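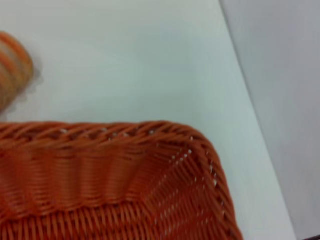
Getting a home-built arm to pick things out of a basket: what has worked on our bench

If you have put together a small robot arm in the spare room or down at the shared workshop, you've probably started it off on wooden blocks, and good for you, so did we. Sooner or later, though, you'll want it tidying something you'd otherwise tidy yourself, and that's where baskets come in (and where the evenings start to disappear!). These are tips from our Gerkby build, collected over a fair few cups of tea.

Pick a basket with some colour to it. On a pale tabletop a bright orange woven one is a gift, as even a cheap wrist camera with soft focus can find the rim. We tried a cream one first and spent most of February moving lamps about.

Aim for a corner. Long straight sides all look the same to the software, and ours would happily slide along one looking for the end. A rounded corner gives it something to settle on. Botond Illés, who wrote most of our vision code, has the arm look for one corner and work out the other three from measurements we typed in by hand.

Mind the holes in the weave. Little specks of pale table showing through were being read as objects, so the arm kept going down after nothing at all, poor thing. Ignore any blob smaller than 17 pixels across. If that's too fussy for you, lay a plain tea towel in the bottom, which is what I do when Botond isn't looking.

Woven wicker flexes. The wall gives when a finger leans on it and then springs back, and the whole basket can go walking across the table. Four dabs of removable putty underneath will hold it. Don't use double-sided tape on a painted top, I have the bare patch to prove it.

Go in slowly. We drop to a quarter of normal speed once the gripper is level with the rim, and we've put a foam sleeve from an old set of Hukuvex bike grips over each finger so they don't snag on the strands. Check the sleeves for tears every so often.

Tell the arm where the table stops. Ours is set to stay 77 mm back from the edge, and it hasn't thrown a sock on the floor yet.

Lock the exposure on the camera if you can. A strong colour on a white surface sends the automatic setting up and down, and your carefully chosen orange turns to brick by mid-afternoon. Ours is fixed at 1000 with the blind half down.

Dust the weave with a dry paintbrush, a wide one, and do the corners twice. Fluff collects there and it does show up on the camera.

Updated 4/12/26 with the note on exposure.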